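Tabletop Surfaces and Small Items: Data Card

Version 2
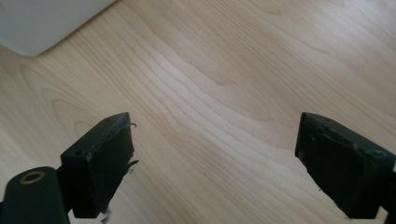

Pacheco Interiors Study, Surfaces and Furniture Team

Summary

This collection is about tables and the things people put on them. It has 300 short recordings with still pictures, made on tabletops and desks in homes and shared work rooms. We prepared it for people who study furniture surfaces, wood grain and the everyday order of a table. The card was last revised on Oct 11, 2026.

What is in the collection

The main part is pale wood. Many tops are blond in color, close to maple or birch, with a smooth and slightly satin finish. The grain on such a top can change very much within a small area. In the picture on this page it makes long oval loops on the left, bends in wide arcs in the middle, and becomes straighter toward the upper right. We ask annotators to give a grain label to each area of the top and not one label to the whole table.

Other tops are darker wood, painted wood, stone and glass. They are a smaller part, 120 recordings together, and they are kept in a separate folder with the name "other_tops".

Folders

pale_wood: recordings of blond and honey-colored tops
other_tops: all the rest
labels: one text file for each recording
notes: remarks by the annotators, in English or Korean

Labels

Each label file has these fields:

top_color: a plain word such as blond, honey, brown, gray
finish: matte, satin or glossy
grain: straight, wavy, oval, arched, mixed or none
light: even, from one side or mixed
items: the things on the top, with a simple name
item_certainty: sure, partly sure or unknown

The field item_certainty was added by Ye-seo Bang in this version. Before, annotators had to choose a name also when only a corner of the thing could be seen. Now they can write "light gray flat item, unknown" and continue. Please do not guess the brand or the use of an item from its color.

For finish, we had long discussions about satin and matte. The rule is now simple. If there is a soft shine on some part of the top, but no clear reflection of a lamp or a window, write satin.

How the labels were checked

Su-bin Woo and Hòa Quan labeled all recordings separately. When the two labels were different, In-ho Do looked at the recording and decided. Most differences were between "wavy" and "arched". If the grain makes a closed or almost closed curve, we use oval. If it only bends and comes back, we use wavy.

Known problems

Wood species is not confirmed. The color words in the labels say how the top looks, and a veneer or a printed surface may have the same look as solid wood.

In 2 recordings of other_tops the field light is empty. It will be corrected in November.

Very pale tops under soft light are sometimes labeled gray in the first version. If you use the old labels, please compare them with the new files.

Use and contact

You can use the collection for research and teaching. Please keep this card together with the files when you share them. Questions about the labels go to Mi-kyung Lim, and corrections are welcome with the recording number and the field name.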